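Project thread, part 6. I've been putting off writing this up since March, so it's going to be a long one. Our student group is teaching an arm to set a table. We call the project Pluva.

For anyone new: there are four of us on it, all second years at Civutthorpe. Rafferty Esposito does the training code. I do the hand-held gripper and most of the data cleanup. The other two split the arm and the write-up.

We collect demos by hand. You hold the gripper, do the task the way you'd want the arm to do it, and stop. Then you put everything back a little differently and go again.

The count as of last night is 1053 demos. Of those, 336 are forks. Plates and cups make up most of the rest, and we have hardly any knives, so that's the next job.

Forks are the hard part. A cup is forgiving. A fork is thin, it's shiny, and if you grab it a bit off center it swings when you lift it.

First version of the fingertips was too smooth. The handle would turn in the grip on the way over to the plate. We reprinted the pads with a blockier shape and I like them a lot better.

Second problem was us. All four of us pick up a fork differently. Rafferty grabs low on the handle, I grab closer to the neck. The model learned something in between and it was bad at both.

So we wrote down one rule – grip the shank, pads square to the fork, close slowly. I threw out nearly 200 older demos that didn't follow it. That hurt, but the next training run was clearly better.

Tonight's setup is the striped placemat and a white plate. We've been changing mats every session so the model doesn't get attached to one background. Stripes were Rafferty's idea.

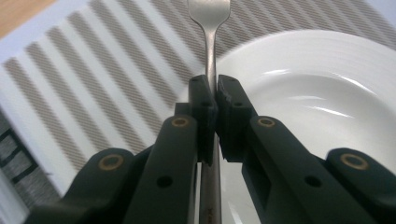

Fork in the new pads, gripped at the shank.

The pivots have brass bushings in them. If you're building one of these, do that from the start. Our first linkage ran plastic on plastic and got sloppy after a couple of weeks.

Stefanou lab is lending us bench time on their arm through the end of term. We get it after 7 p.m., which suits everyone except the person with the early class (me).

Next up: knives, then a fork and knife in the same run. The Basamico student demo day is our deadline and we want a full place setting by then. Right now we have a plate and a fork, most of the time.

I'll post the pad files once I fix the screw holes. They're a hair too tight and I've already cracked two prints.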